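Bruratstead to stop taking soft plastic in the blue bins

From November, households in Bruratstead must keep thin plastic bags and wrapping out of the blue recycling bins. The town council agreed on the change at its meeting on Friday evening. Bags will be accepted in a separate collection, which comes to each street every 2 weeks.

The new rule is for all plastic that a person can crush in one hand: shopping bags, bread bags, the film around drink bottles and the wrapping of magazines. Hard plastic, such as bottles, tubs and trays, stays in the blue bin as before.

According to the council, the sorting plant at Kneževič has asked for this change for a long time. Thin bags wrap themselves around the turning parts of the sorting line, and then the line must be stopped and cleaned with knives. Last year the plant lost 704 working hours in this way. The council pays a part of the cost for each stop, and this part has grown with every new contract. 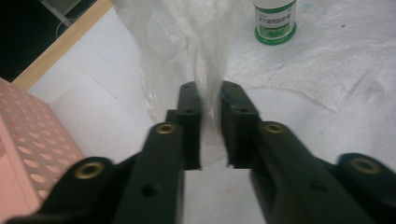
The separate collection will be done by Clikier, the company that already empties the glass containers in the town. Each household will receive a roll of yellow sacks by mail before the first collection. When the roll is finished, a new one can be picked up free of charge at the town hall, at the library and at the swimming pool. The sacks should be placed at the side of the road before seven in the morning and closed with a knot. Tape and wire are not allowed.

Not everybody at the meeting was satisfied. Several residents from the streets near the old station said that their houses have no front yard and no place for one more kind of waste. Others asked why the shops are not made to take back the bags they give out. The council answered that it has no power over the shops in this matter, but that it has written to the 3 largest supermarkets and is waiting for their reply.

There were also questions about dirty bags. A bag with crumbs or a little dust can go into the yellow sack. A bag which held raw meat or fish should go with the general waste. Bags made from corn starch, which look very similar to plastic ones, do not belong in the yellow sack either, and the plant does not want them in the garden waste. They must also go with the general waste for the time being.
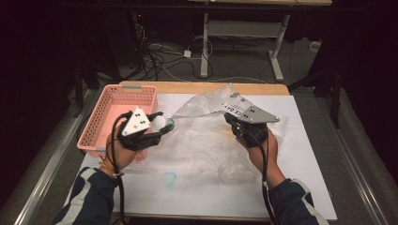 Page 49

The collected plastic will be pressed into bales and sold to Zurkix, which makes garden edging and drain covers from it. The price for the bales changes from month to month, and the council does not expect to earn money with them in the first year. It hopes, however, that the lower cost of the sorting line will be enough to pay for the additional truck.

The waste fee for households will stay the same until the end of the present contract. After this, the council will look at the numbers again and decide if the collection should come every week in summer, when people buy more drinks in packs.

For the first weeks there will be no fines. If a blue bin contains bags, the crew will leave a red card on the lid and empty the bin all the same. Later, a bin with a second red card will not be emptied until the bags are taken out. Residents of apartment buildings will share one large yellow container for each entrance, and the building managers have already received a letter about the place where it should stand.

The collection calendar for each street will be posted at the town hall and printed in the next issue of the town bulletin. Residents who can't carry the sacks to the road may ask for help at the front desk of the town hall, which is open in the morning on all working days.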